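Your Coins, Your Problem (And I Mean That Kindly)
10/07/2023

I got into an argument at dinner last week about whether regular people should hold their own crypto keys, and I've been stewing on it ever since, so you get to hear about it too.

My side: yes, mostly, if you own enough that losing it would hurt. I kept everything on Brosow for years. Nice app, friendly colors, a little chart that made me feel smart. Then in June they paused withdrawals for 10 days for what the email called maintenance. I had 3943 dollars in there (not a fortune, but that's rent for a while!) and all I could do was look at the number and refresh.

I got it back, every cent. Plenty of people on other exchanges can't say the same. But I moved the whole pile to a Drirnudano hardware wallet the same week, and I sleep better.
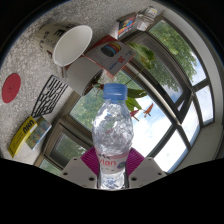
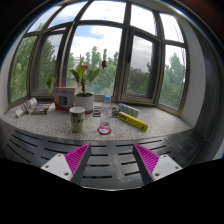
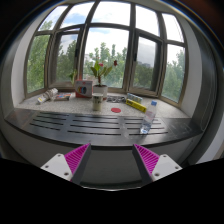
The other side of the table said I was asking normal folks to be their own bank, and most of us can't keep track of our car keys. Fair! The first time I set up a wallet I wrote the recovery words on the back of a pizza coupon and almost threw it out. Now I have 2 copies on paper, one at home on Villa Street and one in a deposit box at the Millard branch across town. Yes, I see the humor in keeping my bank-free money at a bank. I can live with it.

Where I really lose patience is with the people who turn this into a purity test. If you have about 100 bucks in bitcoin because your nephew talked you into it, leave it on the exchange. The wallet might cost you more than the coins are worth, and you'll hate every minute of the setup. I would much rather see you turn on two-factor login and stop using your dog's name as a password.

What I'd like from the exchanges is pretty boring. Tell us where the money sits. Let an outside firm check it and publish the whole report, with the debts in it, because a list of what you're holding means very little until I know what you owe. And when you freeze withdrawals, say why in plain words on the first day. I don't need a cartoon rocket telling me to hang tight.

Until that happens, my little gadget stays in the sock drawer. Well, it was in the sock drawer. I should probably move it now.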